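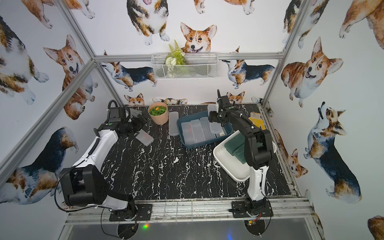

From: Refilwe Modise
To: Drorkley stores list
Date: 7 Mar 2021
Subject: Re: Sorting the plastic cases by colour

Replying to the list, as the same point was raised after the last stocktake.

> We have a mixed lot of clear and dark green cases and one shelf
> for the lot. Do we sort by size or by colour? The Skosell
> sheet says size, but the lids look the same to me. Also, can
> the green ones go in the same tray as the clear ones if we are
> short of room?

Sort by colour first. The Skosell sheet was written for the Paju boxes, which came in three sizes, and it should have been withdrawn when those went. Clear cases go in the dark blue tray, side by side with the long edges touching. Green cases go in the white one. Do not mix them. A green case in a row of clear ones hides the contents of whatever lies behind it, and the row then has to be lifted out to be checked.

Four clear cases lying flat in a row is the normal load for the blue tray. A further case may stand on its end in the corner if it does not lean on the lids. Leave any others on the table until a second tray is free.
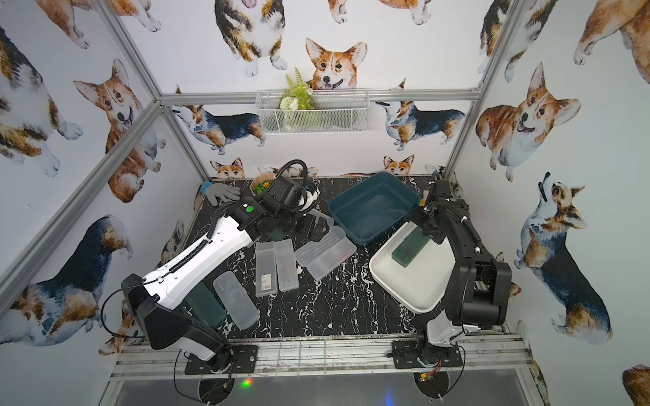

Where should a case go if it still has something in it?

Leave it on the table, lid closed, until the contents have been entered on the sheet, then put it in the tray for its colour.

Labels: some of the clear cases carry a white barcode label. Leave it on. The Ellatau list uses our own shelf numbers, so the barcode is not needed for the count, but peeling it leaves glue on the plastic and the cases then stick together. Shelf numbers run from 100 to 400. Write them on the paper slip and put the slip inside, facing out. 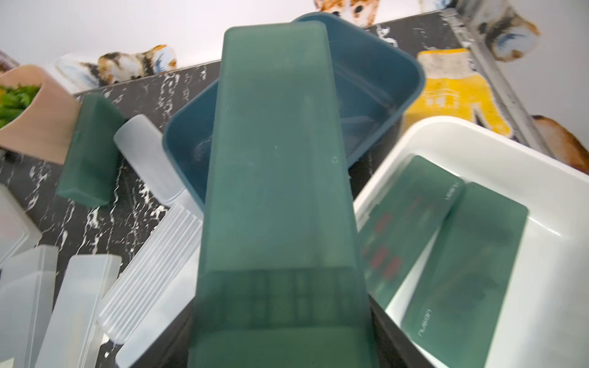

Photo: Drorkley stores

The dark green plastic can be seen through, though poorly. Hold it to the light before deciding that a case is empty. Small white lettering on the green ones reads "nubia"; enter this in the maker column as it stands, lower case. Where one green piece overlaps another in the white tray, check both before writing the line.

Minor corrections to the sheet, for whoever holds the master copy:

Row 7: for "pencil box" read "pencil case, clear".
Row 11: delete. It repeats row 7.
Column headed "Size": leave blank for now.
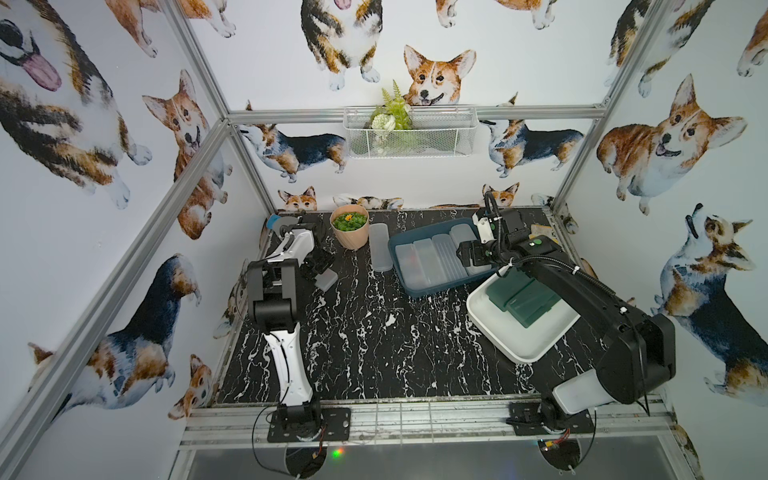
Clear cases in the blue tray, green in the white.

The plant pot can stay on the table, but keep it clear of the tray when watering, as the paper slips run. Send corrected sheets to me and not to the list.

Refilwe Modise
Drorkley stores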